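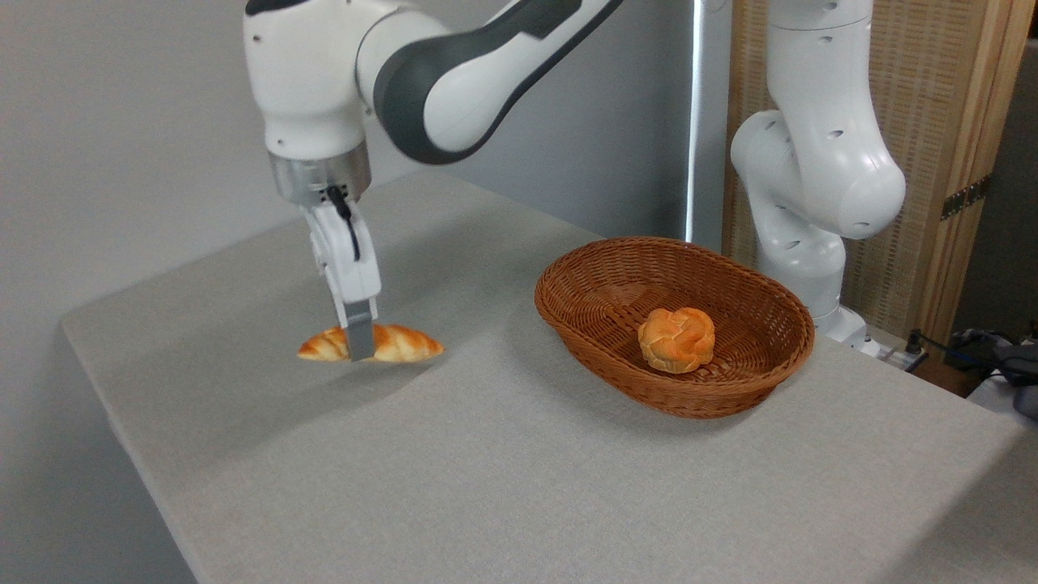 The software that has to decide when to let go

Print | E-mail
6 min read
202 shares | 9 comments

I have picked up a lot of croissants in my life, and until this June I had never given a thought to how I did it. You just do, don't you? You reach for the thing, your fingers close on it, and by then you're already thinking about coffee.

Then I spent an afternoon at Rirnico watching a pair of white robot arms and a wicker basket, and I haven't been able to look at a breakfast buffet the same way. The job on the table was about as plain as jobs get. Croissant on the cloth, basket next to it with a round bun inside, and the croissant needs to go in too. One arm does the work while the other stays folded up at the back by the woven screen, waiting for a turn that, on the afternoon I was there, never came.

I'd gone expecting to write about the arms (they're lovely to look at, all smooth curves, and one has a dark grey panel like a go-faster stripe). But everyone I spoke to wanted to talk about the program behind them. It's called Tuvitz, and it's the bit that takes what the cameras see and works out where the arm should go, by what route, and what the gripper should be doing when it gets there.

"People see the arm and think that's the robot," Shuzhen Zeng told me, dragging a chair over so I could see her screen. "I spend my whole week in a text editor."

Shuzhen looks after the planning side of Tuvitz. Her screen had a rough grey model of the table on it, with the basket drawn as a sort of oval tub and a thin green line swooping over its rim. The green line was the plan. Every time the croissant was nudged, a new line popped up, and there was a little number in the corner telling us how long the sum had taken. The one I wrote down was 515 milliseconds, which I thought was marvellous and she thought was slow.

The trouble, she explained, is the rim. To you and me a basket is a thing with a hole in the top. To the planner it's a wall that mustn't be touched, and if you tell it that too firmly it gets timid, and carries the croissant up towards the ceiling and down again like somebody lowering a piano. Tell it too gently and it clips the wicker. There's a setting for how much room to leave, and she has changed it so often that the file has a comment next to it reading "please stop". She wrote the comment. She has changed it twice more!

Seeing the bread

Getting a line over the rim is only half of it, and you can't plan a route to something you haven't found. That part belongs to Necati Karabulut, who does the perception work and who has stronger opinions about baked goods than anyone I've met outside a bakery.

A croissant, he says, is a rotten shape. It's shiny on the ridges, so the light comes back bright in stripes. It has two ends that taper off to nothing. It's nearly the same on the left as on the right but never quite, and an early version of his code would happily decide that it was facing the other way round halfway through a move, at which point the wrist would try to spin about and meet itself coming back. The bun is easier because there's no wrong way round to pick up a bun. But put the two side by side in a basket and they've both got golden tops and creases, and the software has to work out where one stops and the next begins.

His fix was not at all what I'd pictured. I'd imagined something very grand and clever. What he did was make the program keep more than one guess. It holds on to its best 3 ideas about how the croissant is lying, carries them all along, and only drops one when a fresh view makes it look silly. I do much the same when I'm trying to remember where I parked.

We had tea at that point, and I asked whether anyone ever used a bread roll from the canteen. I got a very firm no. Crumbs.

The bit with the fingers

After tea I got to sit with the control people, and this was where I started to feel a bit sorry for the machine. Planning and seeing take you to the croissant. Then there's the squeeze, and after the squeeze comes the part I'd never have guessed was hard, where you have to put the thing down and come away without bringing it with you.

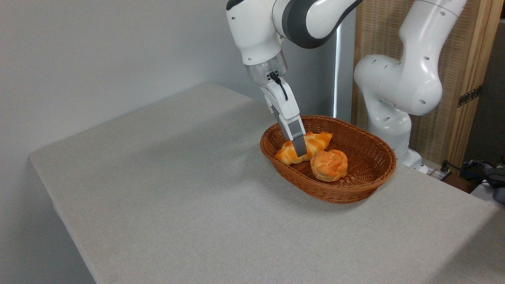

Halima Lawal wrote most of the release code, and in the office they simply call that piece of it Lawal, as in "Lawal's crashed again", which she has stopped taking personally. She told me the first version opened the gripper as soon as the arm reached the spot where the plan ended. Sensible enough. Except the spot in the plan and the floor of the basket are never quite the same place, because baskets are woven by people and they aren't flat. Sometimes the croissant was let go a bit too high and rolled onto its side. Sometimes the arm tried to push it through the bottom.

So now Lawal (the code, not the person) goes down slowly over the last little stretch and listens. It's watching how hard the motors have to work, and when the effort creeps up it takes that as the floor and stops there. Then it opens the fingers a little, waits, opens them some more and goes straight up. The waiting was Halima's idea. She'd been watching her mum put a sleeping baby down in a cot.

I think that was my favourite thing I heard all day, and I made her tell it again so I could get it down properly.

What happens when it goes wrong

A fair bit of the afternoon was spent on attempts that hadn't worked, and this is where the other program comes in. Masomix is the tool that keeps the records. Each go at the task is saved with the camera views, the green line, the motor readings and a box where a person can type what they reckon happened. The batch I was shown had 202 goes in it. You can scrub back and forth through any of them as if it were a telly programme, with the pictures on one side and wobbly graphs on the other.

Lwazi Masilela built it, mostly out of irritation. Before Masomix, he says, a fault got reported by someone walking over to his desk and doing an impression of the arm with their own arm. He showed me one entry where the graphs all looked perfect and the note just said "looked smug, missed". Another was three paragraphs long and turned out to be a complaint about the chair.

What he likes best is being able to replay an old attempt against new code, without an arm moving at all. Change a setting, run the whole batch overnight, come in and see which green lines have shifted. Shuzhen's rim setting gets this treatment a lot. When I asked him what the worst day with it had been, he said it was when somebody swapped the basket for a deeper one and didn't write it down, and they spent until supper time hunting a bug that was made of wicker.

I asked all of them when a thing like this might be let loose on a real breakfast counter, and got four different answers, one of which was just a long breath out through the nose. Sânziana Furtună, who runs the group and had been in and out of the room all afternoon, said she'd settle first for a jam doughnut. They'd had a meeting about it. Necati is against, on account of the sugar, and Halima wants to know who's cleaning the fingers.

Print | E-mail | Share (202)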